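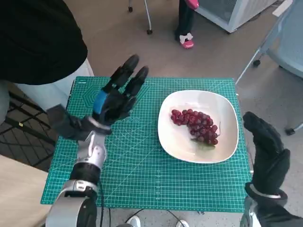
포도 한 송이를 접시에서 집어 올리는 일은 사람에게는 생각할 것도 없는 동작이지만, 로봇에게 그 일을 가르치려면 누군가가 곁에 붙어서 몇 번이고 직접 보여 주어야 합니다. 워크데일(Workdale)의 교육 연구실에서는 지난 5월부터 바로 그 수업이 한창입니다. 학생은 검은 장갑을 낀 두 손의 로봇이고, 선생님은 조종 장치를 손에 쥔 사람들이지요.

이번 과정을 이끄는 요한나 피흘러 연구원은 원래 병원 급식실의 배식 작업을 연구하던 분입니다. 무르고 둥글고 저마다 생김새가 다른 음식을 기계가 다루지 못해 애를 먹는 모습을 오래 지켜보았고, 그래서 첫 과제로 상자나 블록 대신 과일을 골랐다고 합니다. "포도는 꽉 쥐면 터지고 살살 쥐면 빠져나가요. 송이 전체가 흔들리니까 어디를 잡느냐에 따라 무게도 달라지고요. 가르치는 사람이 평소에 얼마나 많은 것을 손끝으로 판단하는지 깨닫게 되는 과제랍니다." 피흘러 연구원의 말입니다.

가르치는 방식은 두 가지입니다. 하나는 로봇의 팔을 사람이 직접 붙잡고 원하는 길로 이끌어 주는 방식으로, 아이의 손을 잡고 글씨를 써 보게 하는 것과 비슷합니다. 다른 하나는 조금 떨어진 자리에서 원격으로 두 팔을 움직이는 방식인데, 조종자가 손가락을 오므리면 로봇의 손가락도 따라 오므라듭니다. 처음에는 팔을 이끌어 주면서 큰 움직임을 잡고, 손가락의 섬세한 동작은 원격 조종으로 넘겨 다시 보여 주는 것이 이 연구실의 순서입니다.

작업대에는 눈금이 그려진 초록색 재단 매트를 깔았습니다. 바느질을 해 보신 분이라면 반가우실 바로 그 매트입니다. 매트를 쓰자고 한 사람은 기술 담당 스타브로스 마크리스 씨로, 시연을 시작할 때마다 접시 자리를 조금씩 바꾸어 놓고 그 위치를 눈금으로 적어 둔다고 합니다. 늘 같은 자리에서만 연습하면 로봇이 접시를 보지 않고 자리를 외워 버리기 때문이라는데, 듣고 있자니 피아노 선생님께 자주 듣던 꾸중이 떠올라 웃음이 났습니다.

조종을 맡은 사람은 모두 9명이고, 그 가운데 로봇을 전공한 사람은 2명뿐입니다. 나머지는 주방이나 포장 작업장에서 일해 온 분들이에요. 노에미 멜리스 씨도 그런 경우로, 제과점에서 21년을 일한 뒤 올봄에 합류했습니다. 첫 주에는 조종 장치가 손에 설어 접시 한쪽을 자꾸 건드렸지만, 지금은 신입 조종자들이 옆에 서서 구경하며 배우는 솜씨가 되었습니다. "케이크 위에 과일을 올릴 때도 손이 먼저 마중을 나가거든요. 잡기 전에 손 모양이 벌써 만들어져 있어요. 그걸 로봇한테 천천히 보여 주는 거예요." 멜리스 씨는 이렇게 말하면서 허공에 손을 동그랗게 오므려 보였습니다.

연구실이 이번 과정에서 모으려는 시연은 3000회입니다. 잘된 시연만 남기는 것은 아니어서, 잡았다가 놓치고 다시 잡은 기록도 따로 표시해 보관합니다. 놓친 뒤에 어떻게 추스르는지도 배워야 할 기술이라는 것이 피흘러 연구원의 생각이고, 이 점에서는 조종자들과 의견이 꼭 맞았다고 하네요. 다만 한 사람이 오래 조종하면 손에 힘이 들어가고 동작이 급해지므로, 자주 교대하면서 쉬는 시간을 넉넉히 둡니다.

기록 정리에는 그란딕스(Grandix)라는 프로그램을 쓰고 있습니다. 시연을 한 번 마칠 때마다 조종자가 짧은 메모를 남길 수 있는데, 이 메모가 읽는 재미가 꽤 쏠쏠합니다. '왼손이 너무 늦게 옴', '줄기 쪽부터 잡으니 편함', '접시가 밀려서 다시'와 같은 식입니다. 우르스 리들 씨가 오후마다 메모를 모아 읽고, 다음 날 아침 회의에서 함께 이야기할 것을 골라 둡니다.

포도 과제가 끝나면 껍질이 얇은 복숭아와 삶은 달걀이 차례를 기다리고 있습니다. 두 손을 함께 써서 접시를 받쳐 들고 옆자리로 옮기는 과제도 준비 중입니다. 연구실에서는 새로 조종을 배울 분도 찾고 있으며, 로봇을 다루어 본 경험은 없어도 괜찮습니다. 관심 있는 분은 워크데일 안내 창구에서 노트부르가 슈트레벨 씨를 찾으시면 되고, 신청하기 전에 오전 시간에 들러 조종 장치를 직접 잡아 보실 수도 있습니다.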